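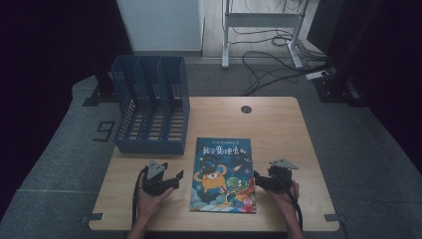

A file organizer and a children's picture book on the table.

Unit 2: Singing in Parts, the Nultdale Way

Welcome back, everyone! Last time we stayed with plain unison hymns, so now we come to the part I've been looking forward to, which is how a small town choir learns to hold a chord. The Nultdale singers used shaped notes well before they had a piano, and their old Lalleck tune book has 68 songs in it, most with the melody in the tenor (yes, the tenor – listen for it!).

Please learn your own line of song 11 before we meet, humming first and adding the words once the pitches feel comfortable. If you get lost, find the bass and climb back up from there. We'll sing it through slowly, twice, and then try it with the parts swapped.

Last updated: 23 Jan 2024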